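Filed under: Notebook / Town Politics

Wednesday, late. Back from the library meeting and too wound up to sleep, so I'm putting it down while I still remember who said what.

The petition against the Ķēniņš rezoning now has 641 signatures. Edgars Vasiliauskas read the number out twice, slowly, the way you'd read a lottery result, and people clapped both times. I signed it back in December and I'd sign it again, but I don't see what we were clapping for. The council isn't bound by it. The charter says they have to "receive" a petition, and as far as I can tell they receive it the way I receive the grocery flyer.

I asked how many of the names belong to people who live in Brisholm. Edgars said all of them were "people who care about Brisholm." I asked again. Zane Kairys, who had the sheets in front of her, said 94 had no street address and she was still going through them. I was glad one person at that table gave me a straight answer. Edgars moved on to the banner.

My worry is simple enough. If the town clerk pulls those names, the council gets to talk about bad signatures for a whole evening and never gets to the rezoning. I've watched them do it. Two years ago with the bus route it was duplicate names, five of them, and the mayor held up the page like it was a murder weapon.

Then the open letter. It has grown again. It started as one page about one parcel of land and now it defends "the democratic spirit of our community," which I read three times trying to find the land in it. A man near the door wanted the word "corruption" added. He was asked what corruption, and he said everybody knows. Well, I don't. I think the Ollumum people got their meeting with the planning office early because they asked early and they have a lawyer who picks up the phone. That's annoying and maybe it shouldn't be allowed, but I wouldn't put my name under "corruption" for it.

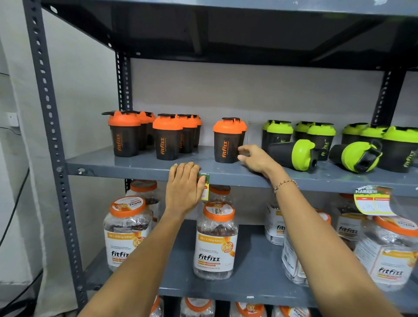

The vote on the letter was by show of hands and it passed, with the word left out for now. I kept mine down. Got a few looks for it.

The Grurkima newsletter will say 175 people came tonight. I was there, the room doesn't hold that many, and half the back row left when the coffee ran out. I don't know why our side does this. We complain that the council rounds everything up in its own favor and then we go and do the same thing, only with worse spelling.

Zane caught me on the steps after and asked if I'd help her call the people with missing addresses. I said yes before I'd thought about it. She's giving me the second half of the list, the ones with handwriting she can't read. Starting tomorrow after work, if I can find my glasses.

Council meets at 7. Edgars wants us all in green shirts. I don't own one and I'm not buying one.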